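Lista de verificação da sala 144, edifício Flustton
Versão comentada, 19 de agosto de 2024

Olá a todos! Fui fazer a ronda com a folha da Jaslow na mão (a nova, a que tem 31 linhas, metade delas sobre escadas que não temos) e passei para aqui só o que diz respeito à nossa sala. Usei OK, A VIGIAR e A CORRIGIR. Os comentários são meus, se alguém discordar de algum é só escrever por baixo, como da outra vez.

1. Acesso e passagem

1.1 Porta abre por completo: OK
Abre e fecha bem, e já não range! Obrigada a quem pôs o óleo.

1.2 Passagem livre até ao extintor: A CORRIGIR
Duas caixas da Taltari encostadas mesmo em frente. Desviei-as com o pé, mas quero-as fora dali até ao fim da semana. Já tinha pedido isto ao Wim Vanhove e ele já me tinha dito que sim.

1.3 Extintor dentro do prazo: OK
Etiqueta legível, selo inteiro, manómetro no verde.

1.4 Iluminação de emergência: A VIGIAR
Acende, mas demora um bocadinho. Voltei a carregar no botão de teste e a segunda vez foi melhor. Fica para ver na próxima ronda.

2. Zona de trabalho

2.1 Superfície sem farpas nem arestas levantadas: OK
Passei a mão por tudo, devagar, também junto às paredes. O castanho-avermelhado engana muito, disfarça riscos que num tampo claro se viam logo, por isso peço que nesta linha se use mesmo a mão e não só os olhos.

2.2 Cabos sem dobras apertadas nem isolamento gasto: A VIGIAR
Vi-os um a um, incluindo as voltas junto às bases. O isolamento está bom. Gostava que as laçadas ficassem sempre largas e para o lado de fora, porque uma manga presa num cabo é o tipo de acidente parvo que depois dá três páginas de relatório.

2.3 Painéis de tijolo branco bem fixos: OK
Empurrei os três lados com a palma da mão, nada abanou. São bonitos, sim senhora, mas aquela textura áspera agarra pó que é uma maravilha.

2.4 Perfis de alumínio nos cantos de trás: OK
Parafusos apertados, sem rebarbas.

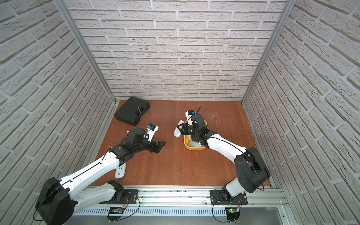

2.5 Só fica na superfície o que se está a usar: OK
Desta vez passou, e nem tive de ralhar. Canecas de café continuam proibidas (Ilari, estou a olhar para ti).

2.6 Botão de paragem identificado e desimpedido: OK
Testado duas vezes. Funcionou das duas.

3. Loiça e peças de plástico

3.1 Sem fissuras nem bordos lascados: A CORRIGIR
Separei uma tigela verde, da prateleira de baixo, com uma fenda junto à base. Está no saco dos rejeitados com o meu nome. O resto passou, mas reparem que é na curva logo abaixo do bordo que costumam começar as rachas, e ali não se vê quase nada se a luz vier de cima. Inclinem a peça.

3.2 Peças arrumadas por tamanho: A VIGIAR
Estavam empilhadas, mas com as grandes em cima das pequenas. A pilha aguentou-se enquanto lá estive, o que não me sossega nada.

3.3 Prateleira fixa à parede: OK
Carga máxima escrita na etiqueta, bem abaixo do limite.
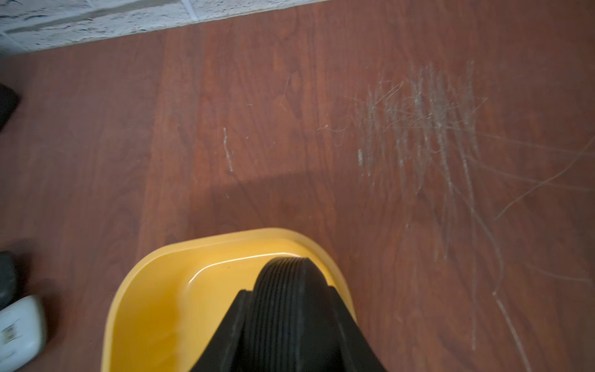
4. Limpeza

4.1 Produto certo para cada superfície: A CORRIGIR
A Hermans mudou de detergente em agosto e não nos avisou, e eu só dei por isso pelo cheiro. Pedi a ficha de segurança e, até a receber, limpamos com pano húmido e mais nada. O pano passa-se no sentido do veio e, ao chegar à parede, é preciso insistir: o tijolo branco assenta a direito, sem rodapé à vista, e o pó adora aquela linha. Uma escova macia resolve. O plástico amarelo brilha tanto que as dedadas saltam à vista, portanto essa parte quase se inspeciona sozinha!

4.2 Caixote com tampa e pedal a funcionar: OK
O pedal está um pouco perro, mas cumpre.

4.3 Panos usados fora da sala no fim do dia: A VIGIAR
Encontrei um atrás do radiador. Não pergunto de quem era.

5. Pendentes

Caixas da Taltari: Wim Vanhove.
Ficha de segurança da Hermans: eu.
Substituir a tigela rachada: Ilari Valtonen, que tem a chave do armário.
Orçamento para as luminárias novas: 2350 euros, à espera de resposta da Jaslow. Tinham-nos falado num teto de 2000, por isso vou tentar que tirem a deslocação da fatura. Se alguém tiver outro fornecedor, mande-me o contacto antes de eu assinar.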